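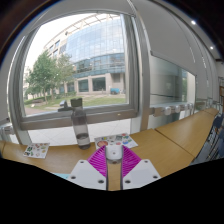
# Hand-Held Gripper with Soft Fin Pads

**Equipment loan pool, Undero Manipulation Laboratory**
Page last revised 8 July 2025

The Undero hand-held gripper is available for loan to research groups and approved teaching programs. It is fitted with two soft fin pads, supplied in magenta, each set between a white finger plate and the central mount. The pads have a fine ridged surface and angle inward to form a V. The operator carries the tool by hand and records a task directly, without an arm.

The laboratory holds this unit for grasping trials on ordinary desk items such as drink bottles, sticker sheets and stationery. Flat items are included in the standard trial set at the request of borrowers who found that bottles and boxes alone did not separate one pad from another.

## Pads available

| Pad | Colour | Surface | Suggested use |
|---|---|---|---|
| Undero Fin | Magenta | Fine ridged | General handling, bottles, light containers |
| Jemetti Flat | Grey | Smooth | Boxes, books, rigid parts |
| Trornholm Short | Black | Coarse ribbed | Small parts, tight spaces |

All three pads use the same finger plates. Screws are located near the corners of each plate and should be tightened by hand only. Borrowers changing pads must do so in pairs and enter the change in the log sheet stored in the case.

## Results of the March comparison

Sabina Murín and Dagmar Ševčík compared the three pads in March, using 32 desk items and the same operator throughout. The Fin pad completed 91 per cent of lifts on upright containers, including clear plastic bottles. It was less dependable on thin sheets lying flat, where the Trornholm pad gave the better result. The Jemetti pad performed well on boxes and marked glossy card.

The full report can be requested from the laboratory. Figures should not be quoted for the Beneš arm mount, which was not part of the comparison.

## Camera and masking

The wide-angle camera is fixed to the tool and faces the fingertips. Straight edges, including desk edges and window frames, will curve in the recorded image. A black mask is applied over the lower part of the image before files are released to borrowers. Groups needing unmasked footage must apply in writing before the loan begins.

Recording beside a large window is permitted. Exposure should be set with the tool pointed at the work surface and locked before the first trial.

## Loan conditions

- The standard loan period is six working days. One extension of five working days may be granted.
- The operator must complete the short induction offered by Žofie Jurčo.
- Open liquids are not to be handled. Bottles must be capped.
- Torn or discoloured pads are to be returned in the case and must not be thrown out.
- The controller and its cable travel with the gripper and are not lent separately.

## Bookings

Requests are received by Ludmila Hájek at the equipment desk. Please state the pad required, the items to be handled and the name of the supervising staff member. Questions about fitting the gripper to an arm should be directed to Janka Holub.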